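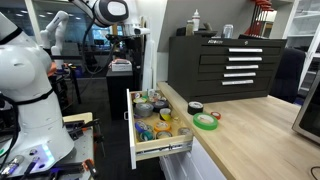

4 min read

Maintenance and Setup > Course Texts

Chapter 6. Commissioning and Routine Care of a Counter-Top Handling Cell

By the Granenano Training Office
May 28, 2022

6.1 Scope of the chapter

The previous chapter dealt with arms bolted to a dedicated base, working on parts held in a fixture. The present chapter takes a cell of a different sort, in which an arm reaches down over an ordinary wooden counter and handles rolls of adhesive tape stored in a drawer. The cell at the Plutmont workshop is used throughout. It was installed in January and had logged 1,433 powered hours when the figures in this chapter were taken from its service record.

Tape rolls make a useful teaching load. They are cheap, they tolerate being dropped, and they vary in width, diameter and colour. They also have an open core, so that a gripper may hold a roll across its outer faces, across its rim or from within. Each of these grasps loads the fingers differently, and each shows up a different fault when the arm is badly set up.

The reader should already be able to isolate the supply, read a joint position from the controller and jog the arm at reduced speed. Readers who cannot do so should return to Chapter 4.

6.2 The working area

Before any position is taught, the extent of the working area must be fixed. At Plutmont it has two levels: the top of the counter, and the inside of the drawer beneath it. The drawer level causes most of the difficulty. A gripper that moves freely above the counter may foul the counter edge, the drawer front or the side of the drawer when it is lowered, and the clearance depends on how far the drawer has been pulled out.

For this reason the drawer has one agreed open position. It is drawn out to the end of its slide and the front is measured from the cabinet face at both sides. A difference between the two readings points to wear or a loose screw in the slide, and is corrected before work continues. It should not be allowed for in the program – a correction made there will be wrong as soon as the slide is repaired.

The contents of the drawer are left mixed. Sorting the rolls by size gives better results on the day, but it hides errors in approach height that will return when the drawer is next refilled.

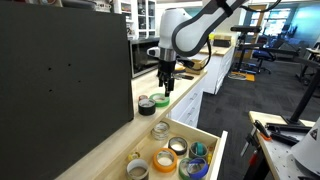
6.3 Setting the approach height

The approach height is the distance above the load at which the gripper stops its fast travel and begins its slow descent. It is set first over the counter, where the load can be seen from all sides, and only afterwards over the drawer.

Proceed as follows.

1. Place a roll flat on the counter, with other rolls close by on one side only.
2. Jog the arm until the gripper points straight down over the roll, with the fingers slightly spread.
3. Lower in steps of 50 millimetres to the first safe height given on the cell sheet, then in the smallest step the controller allows.
4. Stop when the fingertips are level with the upper face of the roll. Record the height.
5. Raise the gripper by the margin given on the cell sheet and store this as the approach height.
6. Repeat with the roll standing on its edge, and keep the greater of the two stored values.

Step 6 is often left out. A roll on edge is much taller than the same roll lying flat, and a height taught from the flat roll alone will bring the fingers down on the rim at full speed.

6.4 Cables and the wrist

A cable that loops outside the arm moves with every joint. It must be slack enough for the full turn of the wrist and short enough to stay clear of the counter and anything standing on it. The check is made by hand, at reduced speed, with the wrist taken to each end of its travel in turn. Look for flattening, for a shine on the outer jacket and for any clip that has turned on the arm.

The wrist fasteners are checked with a torque tool at 1,000 hours and the whole gripper is taken off for cleaning at 2,000 hours. On cells that handle tape the second interval is too long for the fingertips, which pick up adhesive from the exposed sides of the rolls. At Plutmont they are wiped at the start of each shift with a dry cloth, and with the cleaner listed on the Volico lubricant and solvent sheet where residue remains. Solvent is put on the cloth, never on the finger.

6.5 Records

Every change to a stored height is entered on the cell sheet with the old value beside the new one. The layout used in this book follows the Štefanec form, reproduced in Appendix C, with one column added for the drawer measurements described in 6.2.

© 2022 Granenano. All rights reserved. | Contact | Back to top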